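Open day at Nillwood, Wednesday, December 17, 2025

Notes typed on the bus home, will tidy later. Maybe.

Doors at 9, got there a bit after. Coffee gone already. Sign-in sheet, sticker badge, mine said "Elsieo" so fine. Maricel Padilla did the welcome, very short, thank god. Nillwood does fit-outs for small offices and kids' rooms, storage mostly. They took over the old Cárdenas print shop in May. 2000 square feet upstairs for the furnished rooms, workshop below.

Workshop first. Loud. Edge bander running, couldn't hear half of what Washington Andrade was telling us about glue. Got: they switched to the Prilden hinge line, fewer returns. Asked about lead times, he shrugged and said after New Year.

Then upstairs, which is what I came for. The shelving is nicer than in the catalog. White edges, light wood-grain inside, and then a cubby with a bright orange back. I like the orange. Faith Mbwambo thought it would date fast. Someone had left a pink Hello Kitty gift bag on the upper shelf, bow and all, and it kind of sold the thing for me, looks like a unit somebody lives with.
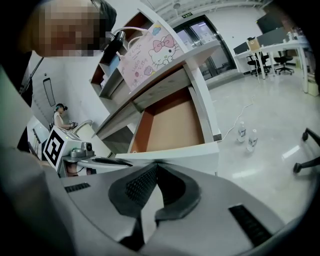 Price for the single unit is $89 if you build it yourself. Assembled is more, didnt write down how much. Orange panels can be swapped for gray or plain, no charge, you have to say so when ordering. Item no. 2162, ask for that one, the older version has thinner shelves and they're still selling them off.

Desks next. Big tops, pale gray whitewashed grain with long wavy lines in it. Wood. Faith wants one for the front office, I want to see it next to our floor before anyone signs anything. Drawer under the middle with a white front, light brown wood inside. Shallow stuff only for us, pens, stamps, chargers. Question from the back about cables and a good one, a desk there has a power strip mounted upright on the side, gray side panel. Want that on ours.

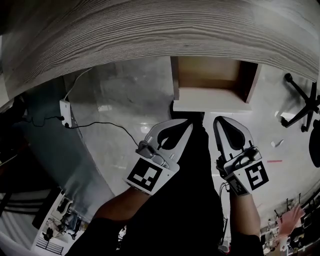

Vidar Hedlund asked for a lock on the drawer. Extra, and only on new orders. He wasn't happy. Delivery goes thru Seltudis, they bring it to the door and no further, so stairs are our problem.

Lunch was sandwiches, ok. Skipped the finishing talk to catch the early bus.

To do:

- ask Maricel for a sample of the desk top, plus the gray panel
- measure the alcove again, Vidar's number and mine don't match
- find out what assembled costs
- send Faith the lock info

Eliseo Tovar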